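The great desk clear-out, part two
Sun 13 September

Print this post | E-mail this to a friend

I have a thing about cubbyholes. Give me a row of little open boxes and I will happily lose an afternoon deciding what lives where, so when we took the upstairs room in Akcombe back in June I was thrilled (possibly too thrilled) about the grey shelving that came with it. Proper wood-grain finish, dark red at the back of the lower cubbies, and a desk in front in the same sort of grey. I'd have picked it myself!

Part one was the paperwork, all 396 sheets of it, and I won't make you live through that again. This time it was the desk, and bags. Carrier bags breed. I fished 81 of them out of drawers, coat pockets and one boot, and sorted them on the kitchen table at home — big ones, small ones, and ones with holes, which went straight to the recycling point behind Lenik.

My rule now is that the desk holds whatever is being dealt with this minute and the shelves hold everything else. It sounds strict but it's lovely in practice, because you only ever have one little heap to face. I start at the left, work along, and put the kettle on when I reach the wall.

The top of the unit is for pretty things only. I'm firm on this. The flowers are artificial, pink blossom and plenty of green, and they've gone in a clear glass vase against the white wall. I do love real ones, but I'm a terror for forgetting the water.

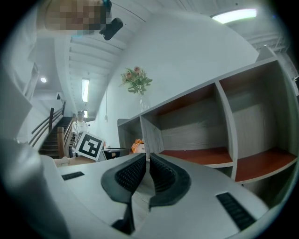
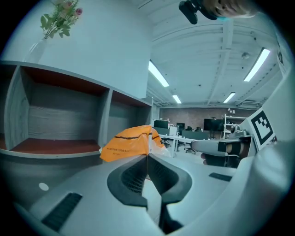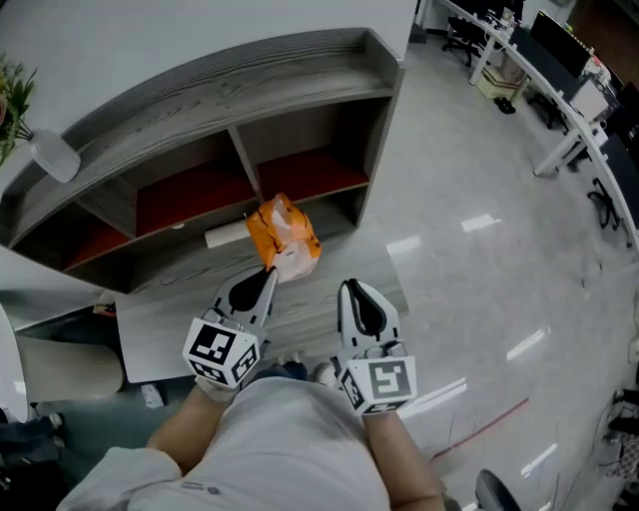 The orange bag is in the last two, with the cubbies behind it.

What's next

Labels! I've got my eye on the Vekine card ones with the string, 49p each, and I want to try them on baskets before I commit. Then the stairs cupboard, which frightens me a bit.

Comments (3)

Bagpuss_fan: 81 bags! I feel so much better about my drawer now.

inkyfingers: Do the string labels stay put? Mine from Bittencourt kept spinning round to the blank side.

Hillside Jo: More cubbies please. And I want to see the stairs cupboard, however bad it is.

Contact | Copyright, all rights reserved | Back to top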